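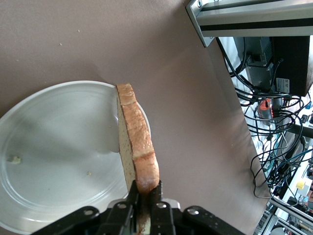

Onyekachi Osagie asked at the March review why crumb loss was being reported per slice when the kitchens order by the loaf. The point is accepted, and both bases are given from this report onward.

Print this page | E-mail this page

26/03/2026
By the Gristier project office

Progress report to the Hirneo fund: sliced bread handling and plating

Work in the period covered white sandwich bread only. Wholemeal and fruit loaves remain scheduled for the next stage, subject to supply from Jollberg.

Trial volume. The agreed target of 2,000 slices was met. Slices were plated singly on round white plates and inspected for tearing, compression at the lower crust and crumb left on the plate.

Compression. Slices held on edge deform first at the point of contact. Softer loaves recovered their shape poorly, and storage time before slicing had more effect than slice thickness. Loaves are now rested for four hours before use - the earlier practice of slicing on delivery has been discontinued.

Crumb loss. Most loose crumb originates at the cut face, with flakes of crust making up the remainder. Plates are weighed before and after each batch of 50 slices. The scale at the Ekpo site was found to drift in the mornings and two batches were excluded on that basis. They will be repeated at no cost to the fund.

Crust condition. Loaves with a cracked or uneven top crust were previously rejected at intake. They are now accepted and logged separately, as kitchens will receive them in ordinary deliveries. The intake form has been revised to match.

Expenditure. Spending on bread and crockery is within budget. The labour line is slightly over, owing to the repeat weighing. A transfer from the travel line is requested and the form is attached.

Next period. Repeat the excluded batches, begin wholemeal, and confirm with Hirneo whether toasted slices fall within scope. A written answer on the last item is needed before the grill is ordered.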